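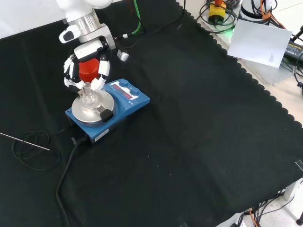

A red funnel above a small glass flask on a stirrer hotplate.

Jarkley Home Soap and Candle Supplies – Frequently Asked Questions

Orders

How do I place an order?
Add items to your basket and check out as a guest or with an account. We also take orders by email from schools and small shops that need to pay by invoice.

Is there a minimum order?
No. Fragrance oils start at a single small bottle. Wax and soap base are sold by the block.

Can I change an order after I've paid?
If it hasn't been packed, yes. Email us with your order number. Once you have a tracking number the order is closed and you will need to place a second one.

Do you offer trade prices?
Trade accounts open at $700 of orders in a calendar year. Fill in the trade form and we will reply within 4 working days.

Shipping and returns

When will my order ship?
Orders placed before 2 p.m. usually leave the same working day. Allow extra time in November, when everyone is making gifts.

Do you ship wax in hot weather?
Yes, but blocks can soften and lose their shape in the truck. This does not affect how they melt or burn, and we don't refund for it. Fragrance oils are not harmed by a few warm days.

What is your return policy?
Unopened items can come back within 21 days. You pay the postage unless we sent the wrong thing. We can't take back opened oils, dyes or lye.

My bottle leaked. What now?
Keep the packaging and send us a photo of the bottle and the box. We will replace it or refund you, whichever you prefer.

Products

What is the difference between Sepp and Skoltness wax?
Sepp is a soft soy blend for jars and tins. Skoltness is harder and made for pillars and molds. Skoltness in a jar tends to pull away from the glass, and Sepp will not stand up without a container.

How much fragrance should I add?
Every oil has its own limit, printed on the label and listed on the product page. The limit for soap is often lower than the limit for candles, so check the right line. Adding more does not always give a stronger scent, and too much oil can seep out of a finished candle.

Can I use food coloring?
Not in candles. It is water-based and won't mix with wax. Use dye chips or liquid candle dye.

Why has my white soap turned brown?
Most likely vanillin, which is in many of the sweeter fragrances. It darkens soap over days or weeks. The product page says if an oil will discolor.

Do your wicks come in sizes?
Yes. Choose by the inside width of the container, then make a test candle. The chart is a starting point – dye and fragrance both change how a wick burns.

Workshops and the store

Where are you?
The store and workshop room are in the Gestaleck building, on the ground floor. Parking is at the back. The store opens at 10 a.m.

Do I need to book a workshop?
Yes. Dates go up at the start of February and again in September. Places can be passed to a friend if you let us know beforehand.

Can children come?
Candle classes are open to children with an adult. Cold process soap classes are adults only, as we work with lye.

Do you have a loyalty program?
Account holders earn points on every order. At 3000 points you get a discount code by email. Points don't apply to gift cards or workshop fees.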